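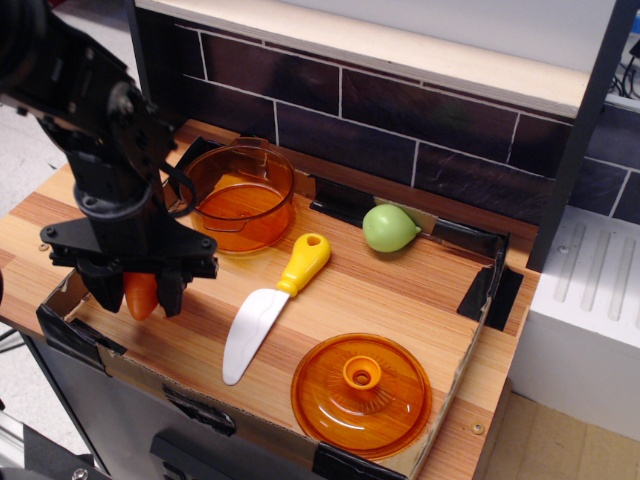
## Tips for a small robot arm on a toy kitchen

These notes come from building and running a bench arm at home. Most of it is ordinary workshop sense.

**Put a low wall round the work area.** Toy fruit rolls, and a dropped piece can end up under the cabinet. Strips of cardboard are enough. Cut them low, so the wrist clears them on the way in, and tape the corners with black cloth tape. Press the tape down again every few days – it lifts along the front edge first.

**Choose toys the fingers can hold.** Pears and carrots are good to start with. Lids are harder and need a knob. Knives lie very flat, so leave those until the rest is working.

**Leave slack in the cable.** Ours is from a Sovier kit and came 42 cm long, too short once the wrist turned. Let it hang in a loop and move every joint to its limit by hand before switching on.

**Check the screws.** The finger plate works loose first. We go round all 13 screws on the arm before each long session.
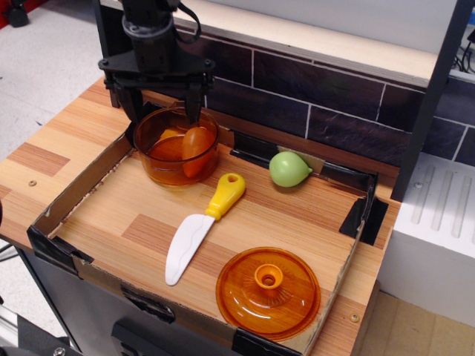
*Fingers down at the bowl, with the knife, pear and lid still out in the tray.*

**Go in from above.** Coming in at a slant pushes a light plastic bowl along the counter. Stop over the rim, then lower slowly. If it still slides, a dab of Brilluler putty underneath will hold it and peels off clean.

**Write down your positions.** Keep a notebook by the bench. Our rest position for the shoulder is 1395 and the one over the bowl is 832. After any knock, run to both and check them by eye before carrying on.

**Fix the base to something heavy.** Two clamps on a steel bar did it for us. One clamp let the arm twist on fast moves.

Next job: a quieter power supply.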